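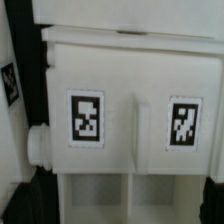 From: Urho Rautiainen
To: Stenik list
Subject: Re: [stenik] lids for divided boxes, again

On Friday Abbas Ahmadpour wrote:
> I have two open trays with a wall down the middle and no lids, and
> I'm getting tired of fishing dust out of the screws. Before I cut
> anything: do people prefer one lid over both halves or a lid per
> compartment? And what do you do for a grip? I tried a strap and it
> stuck up so far that nothing would stack. A finger hole lets the
> dust back in, so that's out for me.
>
> Also, does it matter if the lid sits flush or a little proud?
>
> Abbas

Abbas, I'm so glad you brought this up again! I've been going back and forth on lids all of March and I have opinions now.

One lid. I was a firm two-lid person until I lived with the pair on my Chacko box, and what happens is that you take both off every time anyway, and then one of them is under the newspaper. With a single flat lid there's one thing to put down and one thing to pick up. The wall in the middle still does its job underneath. If you're worried about small washers creeping over the top of the wall, glue a strip of thin felt to the inside of the lid where it meets the wall. I did this on the Chacko and haven't found a washer on the wrong side yet.

For the grip, go with a raised block. Mine is a plain lump in the middle of the lid and I love it, silly as that sounds. You can take hold of it with gloves on, and the lid comes up level instead of tipping one edge into the contents. A block doesn't have to be tall either. I started with something the height of a matchbox on its side and sanded it down until my fingers started slipping, then made the next one a hair taller than that. It still stacks if you leave a matching dent in the base of the box above – more work, but a lovely fit when it's done.
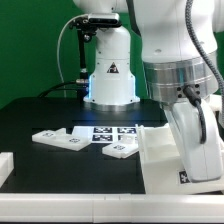 White plastic block with the raised step, left of the printed sheet.

On flush or proud, I'd say a little proud. A flush lid looks beautiful for a week and then you can't get a fingernail under it. My Zirkulov box has a flush lid and it lives on the shelf with a butter knife next to it. The other trouble with flush is that the walls have to be dead straight, and long plastic walls bow in as they age. Measure at the middle of the long side as well as at the corners before you cut!

Stiffness matters more than I expected. A lid that's too thin will bend when you lift it from the center, and the corners hang on after the middle has let go. If yours does that, thicken the whole lid. I tried adding ribs underneath and all they did was knock into the things in the box.
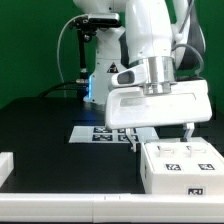 Kipchumba Lukumay wrote to me off list that he'd still go for two lids if one side holds anything damp, and that the single lid on his seed box let the moisture travel straight over the wall. He keeps the dry side shut for weeks at a time, so I can see it. For screws I'd stay with one.

He also asked if anyone has put a loose inner tray in one half only, so the single lid can still close over it. I haven't, but Juwita Sutanto posted a sketch of something close to that (message 747 in the archive, I believe) and I'd love to hear if it ever got built. Juwita, are you still reading?

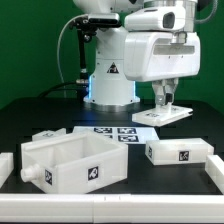

Lid-like plate held level by its middle block, open two-compartment tray at front left.

Last thing, Abbas: choose a light color if you can. I can see grit on a white lid right away and wipe it off before opening up, where the old brown one just tipped it all in. And put your label toward one side, clear of the grip, or it'll be rubbed off by summer.

I have 2 offcuts left that might be big enough for your trays, and I'm happy to bring them to Burkow next time. Send me the inside length and width, plus that middle measurement I mentioned. Shahram Talebi has first call on the thicker one but hasn't answered my last note, so write soon.

Urho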